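그리퍼 핑거 교체 키트 사용기: 손목 카메라 달린 셀에 두 달 써 본 결과

작업대 한쪽에 소형 로봇 팔 셀을 두고 플라스틱 용기를 옮기고 뚜껑을 다루는 작업을 시키고 있습니다. 원래 달려 있던 핑거는 끝이 뭉툭해서 용기 가장자리에 잘 걸리지 않았고, 고무 패드가 자꾸 밀렸습니다. 패드만 갈면서 버티다가 Promberg에서 나온 핑거 교체 키트를 샀습니다. 두 달쯤 쓴 시점에서 정리합니다.

구성품은 핑거 한 쌍, 고정 나사, 두께가 다른 심 몇 장, 정렬용 게이지, 육각 렌치입니다. 설명서는 접힌 종이 한 장이고 그림이 작습니다. 나사 규격은 적혀 있는데 조임 토크가 없어서 판매처인 Caltorum에 문의했고, 다음 날 오전에 표를 받았습니다. 답은 빨랐지만 처음부터 종이에 인쇄해 두었어야 할 내용입니다.

장착 과정

전원을 내리고 기존 핑거를 빼는 데 몇 분 걸리지 않습니다. 시간이 드는 것은 그다음입니다. 레일에 낀 가루를 닦아내고 새 핑거를 가볍게 물린 다음, 게이지를 대고 좌우를 맞춥니다. 처음에는 심 없이 조였더니 닫았을 때 한쪽 끝이 먼저 닿았습니다. 얇은 심을 왼쪽에 한 장 넣고 다시 조여서 해결했습니다. 처음 설치에는 거의 80분이 걸렸고, 두 번째로 뺐다 끼웠을 때는 17분이 걸렸습니다.

나사는 한쪽을 끝까지 조이지 말고 양쪽을 번갈아 조금씩 조이는 것이 좋습니다. 한쪽부터 다 조이면 핑거가 살짝 돌아갑니다. 나사 머리가 무른 편이라 싸구려 렌치는 쓰지 마세요. 저는 하나를 뭉갰고, 여분이 들어 있지 않아 따로 샀습니다.

영점과 접근 위치 잡기

핑거 길이가 달라지면 툴 좌표를 다시 넣어야 합니다. 키트에 적힌 길이를 그대로 입력했더니 끝점이 2mm 낮게 잡혔습니다. 상판을 긁을 수 있는 오차라서, 입력 후에는 반드시 저속으로 내려 보면서 확인해야 합니다. 저는 종이를 한 장 깔고 핑거 끝이 종이를 누르기 직전 높이를 기준으로 삼습니다.

그다음은 용기 앞에서 접근 위치를 봅니다. 핑거를 닫은 상태로 용기 정면 가운데에 맞추고, 손목 카메라 화면으로 두 끝이 만나는 지점과 용기 벽 아래쪽의 관계를 확인합니다. 외부에서 눈으로 보는 것보다 이쪽이 좌우 편차를 찾기 쉽습니다.
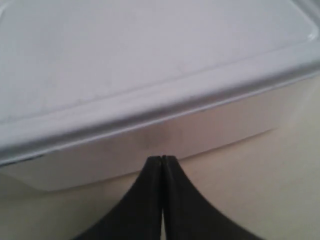 손목 카메라로 본 접근 위치. 핑거를 닫은 채 흰색 보관 용기 앞면 중앙을 향하고 있다.

화면에서 제가 보는 것은 가운데 이음선입니다. 끝이 맞닿는 곳에는 아주 작은 틈만 있고, 그 아래로는 가느다란 틈 사이로 상판이 보입니다. 이 선이 기울어 보이면 심을 다시 봐야 합니다. 바깥으로 휘어 나간 모양이라 핑거 옆선으로 각도를 판단하기는 어렵고, 이음선이 가장 믿을 만했습니다. 검은색 무광이라 밝은 상판 위에서 윤곽이 뚜렷하게 잡히는 점은 마음에 듭니다. 예전 은색 핑거는 조명 반사 때문에 끝점을 찾기가 번거로웠습니다.

반대로 흰 용기와 크림색 상판의 조합은 경계가 약합니다. 이건 키트 탓은 아니지만, 용기 아래쪽 선을 검출 기준으로 쓰는 분이라면 노출을 조금 낮춰 보는 것이 좋습니다. 저는 뚜껑 테두리 쪽을 기준으로 바꾸고 나서 검출이 안정됐습니다.

관리

일과를 마치면 마른 천으로 핑거 안쪽을 닦습니다. 기름기가 묻으면 뚜껑에서 미끄러집니다. 알코올은 제조사 표에 사용 가능하다고 되어 있어 가끔만 씁니다. 나사 점검은 일주일에 한 번씩 하는데, 지금까지 풀린 적은 한 번 있었습니다. 나사 고정제를 바르지 않고 쓴 첫 주였습니다. 저강도 제품을 소량 바른 뒤로는 괜찮습니다.

7월에 실내 온도가 많이 올랐을 때 영점이 조금 흐르는 느낌이 있었습니다. 핑거 문제인지 팔 쪽 관절 문제인지는 가려내지 못했습니다. 그 뒤로는 예열 동작을 13회 돌리고 나서 위치를 확인합니다.

다른 제품과 비교

전에 Gunn 핑거를 잠깐 썼습니다. 그쪽은 끝이 더 넓어 상자류를 잡기에 편하지만, 뚜껑 테두리 밑으로 넣기에는 두꺼웠습니다. Zikach 것은 빌려서 하루만 써 봤는데, 가공은 제일 깔끔했고 값이 부담스러웠습니다. 얇은 용기나 가장자리를 다루는 셀이라면 Promberg 쪽이 맞고, 무거운 물건이 섞이면 Gunn이 낫습니다.

좋은 점
끝이 좁아서 틈에 넣기 쉽다.
카메라 화면에서 윤곽이 잘 보인다.
심이 들어 있어 좌우 보정이 가능하다.

아쉬운 점
설명서에 토크 값이 없다.
표기된 길이와 실제 끝점이 달랐다.
여분 나사가 없고 나사 머리가 무르다.

별점은 다섯 개 중 네 개입니다. 다음에 핑거를 갈 때도 같은 것을 살 생각이고, 나사는 처음부터 다른 것으로 바꿔 끼울 겁니다.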